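3.2 Leaves as a household material

The literature on sorting at home has been generous to socks, cutlery and the contents of the junk drawer. Leaves have done less well. When they appear at all, they appear as waste, something to be moved from one place to a bag and never spoken of again. Our interest is in the short and rather neglected period when leaves are inside a house, in a container, with other things in among them, and somebody would like one of those other things back.

Participants in the Brostham interviews had more to say on the matter than we had budgeted for. Of the 22 people we spoke to, several described a bowl or pan of leaves kept on a table in November, usually defended as a centerpiece and usually holding a key, a button or a nut that had gone in by accident and stayed there by neglect. One woman in Holtby told us her bowl was "decorative until you need something out of it." We have adopted this as a working definition.

What makes leaves awkward is that they are neither a pile of separate objects nor a proper bulk material. Rice flows, and closes over whatever is dropped in it. Spoons stay where they are put. Crinkled leaves do a little of both. They overlap and prop each other up, and they leave pockets at the surface in which a small round object can sit half in view. Vidmar and Trajkovski (Danica Vidmar ran the table sessions, Teodora Trajkovski the interviews) called these pockets "nests" in their field notes, and the word survived two rounds of editing against the wishes of one of us.

The table arrangement in Figure 4 keeps to the same modest scale. A wide, shallow pan holds the leaves, and the rim is low enough that the heap can be reached from the side as well as from the top. Depth was a point of some argument. A deep bowl makes a better hiding place, but it also turns every search into an excavation, and we had no wish to write a paper about digging.

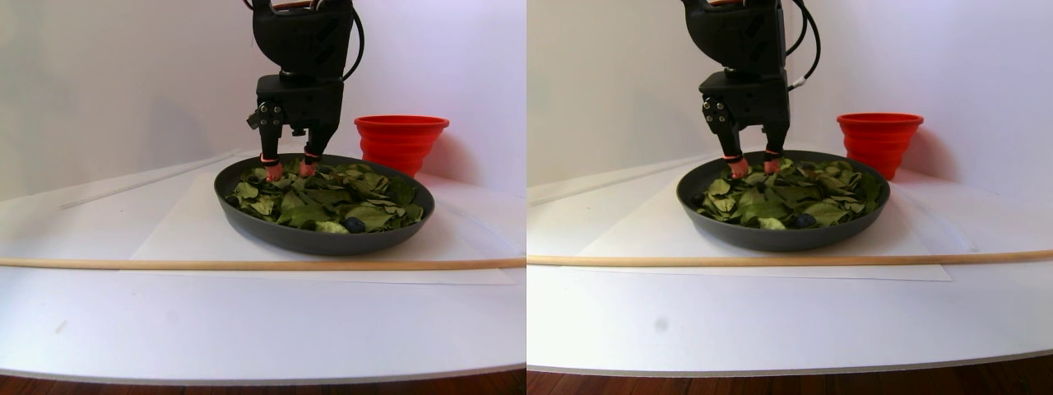 Figure 4. Pan of leaves on white paper, with a small dark blue berry-like object near the front of the heap. Red collapsible cup behind and to the right; wooden dowel in front.

Color deserves a word. Dark blue against green is easy enough to name and surprisingly easy to lose, particularly where the deeper greens fall into shadow between leaves. The pale undersides are worse company still, drawing the eye to whichever leaf happens to be upside down. The red cup presents no such difficulty. It could be found by a person looking for something else entirely, a quality our interviewees rarely reported in their own belongings.

We also adopted a rule about disturbance. Lifting a leaf counted as searching; tipping the pan counted as giving up. The distinction came from the Ibarra household, where tipping was standard practice and the rug bore the consequences. A stricter version, in which a leaf had to be put back where it was found, was proposed at Prilen and abandoned once we tried to agree on where that had been.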